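Ernley Toy and Household Library – members' list
Subject: Re: Washing things before they go back on the shelves
Date: July 29, 2019

Hello all,

Replying to the list as the question has come up from more than one member. The original message is quoted first, with my answers under it.

> I have been a member since April and mostly borrow toys for the
> under-threes, with the odd thing from the kitchen shelves. The sheet
> in the lid of the box says "return clean" and nothing else. At home I
> have been putting everything through the dishwasher, but last week a
> set of stacking cups came out warped and I have paid for a
> replacement, which is fair enough.
>
> Could somebody say what we are supposed to do with (a) hard plastic,
> (b) painted wood, (c) anything with a battery in it, and (d) soft
> toys? Also whether you wash things again at your end, as if you do
> then I am wasting my time, and if you don't then I would like to know
> that other people are doing it properly.
>
> And is there a view on bleach? My neighbour swears by it and I can't
> stand the smell.

To take the last part of the first question before the rest: yes, things are washed again at our end, but only the ones that go in the mouth or touch food. Everything else is looked over and wiped. So please do still wash at home. A toy that has sat in a box for a fortnight with banana on it takes a lot longer to deal with than one that was rinsed the same day.

Hard plastic

Warm water and ordinary washing-up liquid, in a bowl, with a soft brush for the corners. Rinse it and leave it on a rack overnight. The drying matters more than people think. Most of the complaints we get about smell come from things which were washed perfectly well and then shut in a box damp.

Please keep the dishwasher for items with a green spot on the label. Those have been through ours and come out the same shape. The stacking cups don't have a green spot, and neither does anything thin enough to bend with your fingers. If the label has come off, treat it as having no spot.

Bath toys with a hole in the bottom are being withdrawn as they come back. You can't dry the inside of them and we have given up trying. If you have one at home, bring it in and it will be taken off your account with no charge.

Painted and bare wood

Don't soak it. Wring a cloth out well, wipe the piece all over, then wipe it again with a dry one. Stand it on its edge so the air gets to both sides, away from the radiator. Wooden puzzles suffer most, as the board swells and then the pieces won't go in. We lost the farm puzzle that way and the replacement isn't as good.

Bare wooden spoons and boards from the kitchen shelves can be washed quickly in hot soapy water and dried straight away. If a board has gone rough, leave it rough and put a note in the bag. We would sooner sand it ourselves than have it done with whatever is in the shed, after what happened with the bread board.

Anything with a battery

Take the batteries out first. They can go in the small envelope in the box, or in the tin by the desk if they are dead. Wipe the outside with a damp cloth and leave the compartment open until you are sure there is no moisture in it. If you find white crust on the contacts, don't scrape it. Put a note in and we will see to it.

The kitchen timers and the two sets of scales come under this heading too. The scales have been back for repair twice because water got under the plate.

Soft toys

Low temperature, inside a pillowcase with the end tied, no softener. Dry on the line if you have one. A tumble dryer on low is all right for the Poka bears but not for anything with plastic eyes. If you can't wash a soft toy for whatever reason, say so when you bring it in. It will go in the Monday pile – sorry, we don't call it that any more, it's the wash pile – and you won't be charged.

Bleach

No, please. It takes the colour out of the painted things, it weakens elastic, and some of our members react to it. Soap, water and a proper dry are enough for everyday use. The exception is when there has been a stomach bug in the house. In that case don't wash anything at all, tie it up in a bag, write "illness" on it and ring before you come. There is a separate way of dealing with those and they stay off the shelves for longer.

Sorting on return

This wasn't in the question but it is connected. A good deal of time goes on separating toys from utensils when they come back in one bag. It isn't only a matter of tidiness. Kitchen things are checked under one set of rules and toys under another, and a plastic spoon from a play set looks very like one from the baby weaning set. If you could put them in two bags it would help. Carrier bags are fine and we will give them back.

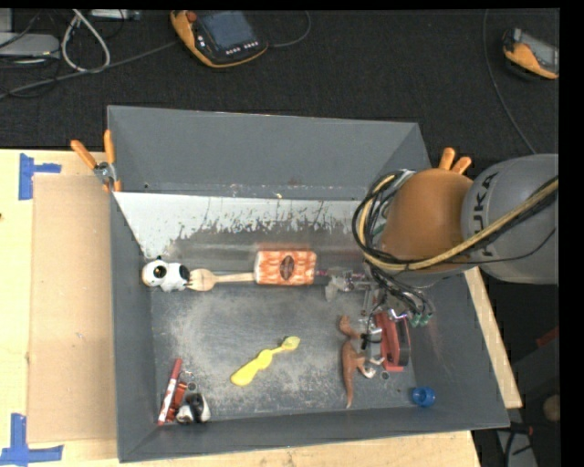
Toys and utensils in together. Two bags, please.

Labels

The catalogue number is on the base or the back of each item. The old Proline labels come off in hot water and we are changing them as the stock comes through. If one falls off while you are washing something, stick it to the inside of the box lid or just write the number on a bit of paper. Item 902 has now come back without its number three times and has been booked in as something else on each occasion, so if you have it on loan, it is the yellow one with the handle.

Charges

There has been some worry about this, so to be clear about how it stands:

A thing that comes back dirty is cleaned and there is no charge the first time. After that it is £4 a bag. It isn't meant to make money. It covers the washing-up liquid and the hire of the drying cabinet from Harb, and not all of that.

A thing that comes back warped, cracked or shrunk is charged at what it costs to replace, second-hand if we can find one. The member who wrote in has already paid for the cups. Having looked at the sheet again, I don't think it gave enough warning, and the money will be credited to the account this week.

New sheet

A fuller sheet is being written and will go in the lid of every box. We have paper for 200 copies and will do 100 to begin with, so that mistakes can be put right before the rest are printed. If there is something you have never been sure how to clean, reply to the list and it can go in. So far I have had the marble run, the ice cream maker paddle and the dressing-up shoes.

On the marble run: the tubes can be soaked, and a bottle brush fits all of them except the funnel. The paddle comes apart if you turn the collar anticlockwise, and it does need to come apart, as milk gets in behind the seal. I don't have an answer for the shoes yet. Someone suggested a paste of bicarbonate of soda for the insides, left on and then brushed out. If anybody has tried that on glitter, please let me know before I do it to the red pair.

Lastly, the side door is sticking again, so please use the front for returns until it has been planed. There is a step, and if you have a pushchair or a heavy box, ring the bell and someone will come out to you.

Regards,
Returns desk, Ernley Toy and Household Library

--
To leave this list, send a blank message with "unsubscribe" in the subject line.
Replies go to all members unless you change the address.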